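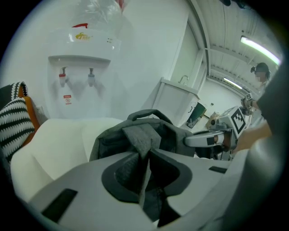
Jennylyn Agbayani

Moving out of the apartment in February, trying to get the place down to what fits in one van. Question for people who've done it: sell the small stuff or just donate it all? Have clothes, a felt bag or two, cushions, kitchen junk. Listed 6 things on Rorent last week, got 2 messages, both "is this still available" and then silence.

Landlord wants it empty by noon. No elevator either.

prasert_t
Donate. Your time is worth more than four bucks a shirt. Took three carloads to the thrift store on Rivera, done in an afternoon.

fionapurves
Disagree w/ Prasert. I made $90 on clothes alone last time. Trick is bundles. Nobody buys one black T-shirt, but a bag of them all one size goes same day. Put the size in the title!!

prasert_t
90 bucks for how many hours tho

fionapurves
Two evenings in front of the TV. I'd have been sitting there anyway

Jennylyn Agbayani
ok bundles makes sense. Most of mine is dark stuff, black and gray, and I can't tell what's faded until I get it by a window. Does faded sell at all or straight to rags?
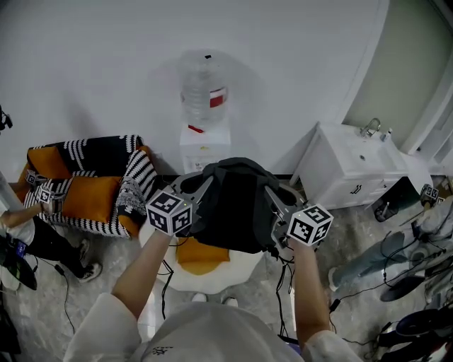

Also what do people do with rugs. Movers quoted extra for anything rolled, which seems nuts for small ones. Got a quote from Skiltholm, $2,261 for the whole job, and thats before the stairs fee. Is that normal?

Rey D.
High. Stairs fee should be in the quote, make them put it in writing. Small rugs you can fold and use as padding around the dresser, I've done it every move. Never paid extra.

fionapurves
Don't fold if it has a rubber back, it cracks. Roll it, pattern side out, tie with string. Faded black: say so in the listing. Still sells, just less.

prasert_t
Rubber back cracks if it's old. New ones are fine folded for a day.

fionapurves
Mine was a year old and it cracked, so

Rey D.
Get one more quote anyway. And drain the water cooler a day ahead if you're taking one, my brother in law didnt and soaked a mattress

Jennylyn Agbayani
Good tip thx. Calling two more movers tmrw, will post what they say. Pulling the Rorent listings tonight and redoing them as bundles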